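Week 8 notes – teaching by showing
Robot Learning Lab, section 2. Notes by Dayana Nina, fixes welcome, mail them to Walter before the lab.

Reading: the Taipe handout, all of it. Skip the appendix unless you are on the Kulau arm.

Three ways to give a robot a demo:

Kinesthetic – grab the arm, move it yourself. Joints go slack, you feel the weight. Good for wiping, drawers, pouring. Bad when your own arm blocks the camera, and bad for two arms at once.

Teleop – you drive from somewhere else, with a leader arm, joystick or headset. Data comes out in robot joint angles, nothing to convert. But slow, and you lose touch. Jhonatan needed 30 tries to get a clean sock fold on the Kulau, most of them thrown out.

Hand-held gripper – no robot in the room. You carry the tool, camera rides on it, and the path of the tool gets worked out afterward from video. Fast. You can take it into a real bedroom or kitchen. Cost: you can do things the arm can't reach or can't do at that speed, so check the path against the arm limits before you train on it.

Soft stuff is where hand-held earns its keep. Film, bags, cloth. Squeeze from both sides with the pads, watch how the thing gives, adjust. Very hard to do that well through a joystick.

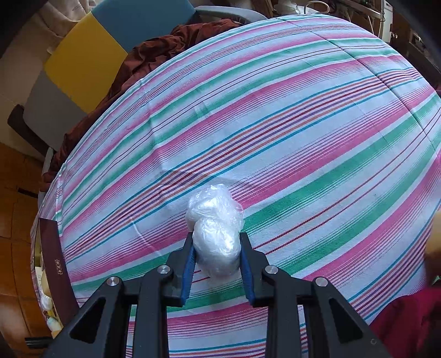
Can we mix hand-held demos and teleop demos in one training set?
Walid's answer in class: you can, if both are written in the same tool frame and the cameras sit in the same spot on the wrist. Label the source of every demo anyway. If the policy goes wierd you'll want to pull one kind out and retrain.

Recording rules for the lab
– start with jaws open, hold still, then go
– one task per clip, no do-overs inside a clip
– move at the speed you want the robot to move
– don't spin the wrist fast, tracking drops out
– fumbled grasp and recovered? keep it, tag it "recover"
– calibrate the jaw width first thing, agian after any drop

Slack in the jaws: if recorded width and real width drift apart the robot will crush things or miss them. Mellesine script checks this, run it on every batch.

Homework: 9 clips per pair, same object, different start positions. Upload to the Clullen folder. Due October 8, 2019, before class. Short note with it – what did you do with your hands that the camera can't see? Force is the obvious one, find another.

Next time: Zeman on action timing and lag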